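Zeswood laboratory completes refit of bin-picking cell

The robotics laboratory at Zeswood has returned its bin-picking cell to regular use following a programme of maintenance and rearrangement lasting 12 working days. The work covered the cabling of the arm, the mounting of the bin and the calibration routine that operators carry out at the start of each shift.

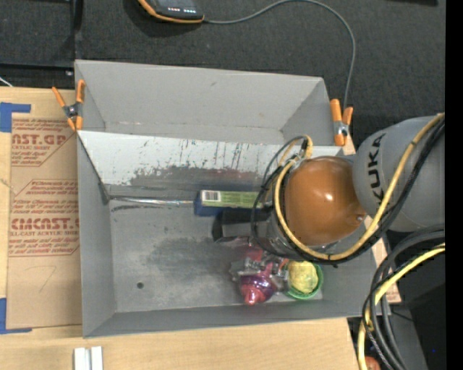 The cell is built around a KUKA arm, which reaches into a large grey bin on a wooden tabletop and handles mixed household items. It is operated by the Handling Systems Group under the direction of Dr Solveig Kvam and is shared with two partner teams at Trurkau, who book time on it through the laboratory office.

Cabling accounted for the greater part of the work. The lines serving the gripper follow the arm down to the wrist, and the inspection carried out before the refit found wear in the outer sleeve of one of them where it had rubbed against the joint cover. That line has been replaced. The loops above the gripper have been tied again so that the wrist can turn through its working range without pulling on the connectors. Technicians are now required to check the ties at the start of each week and to record the result in the cell log.

The bin has been kept. Its floor and sloping inner panel are scuffed and marked from use, and the group considered fitting a new one. Ms Jacqueline Maillard, the technician responsible for the cell, advised against doing so.

"The wear does not affect the grasps, and changing the bin would have meant repeating every wall measurement in the collision model," she said. "We would sooner spend that time on the cables, where a fault stops the machine."

The bin is held by spring clamps at its sides. Under the revised procedure, operators must confirm that the clamps are seated before the arm is enabled, and must measure the position of the bin again whenever a clamp has been removed. A shift of a few millimetres had been enough, on two occasions in the spring, to bring the fingers into contact with the wall and trigger a protective stop.

Calibration has also been shortened. The previous routine used 13 reference poses and could not be interrupted. The new one uses six and may be paused and resumed from any of them. Test picks carried out after the refit included boxed goods lying flat against the inner panel, as well as rounded items placed close to the front wall, a position that had caused a large share of the earlier stops. The cell is expected to carry out up to 700 picks in a working day once the partner teams resume their bookings.

Replacement parts were supplied by Bouvier under the existing service agreement. The cost was met from the laboratory's equipment budget, and no additional funds were requested.

Dr Kvam thanked the Trurkau teams for accepting the change to their bookings. "The cell had been in almost constant use, and small repairs had been put off more than once," she said. "It was right to stop and deal with them together — and to write down how the machine should be left at the end of the day."

The written procedure has been placed beside the cell and is available from the laboratory office. All operators, including those who have used the cell before, are asked to read and sign it before their next session. A short practical introduction will be given by Ms Maillard each Wednesday throughout July. Places are limited and should be requested in advance.

A similar inspection of the group's second cell, used for the Brovia packing study, is planned for the autumn. Users of that cell will be informed of the dates by the laboratory office.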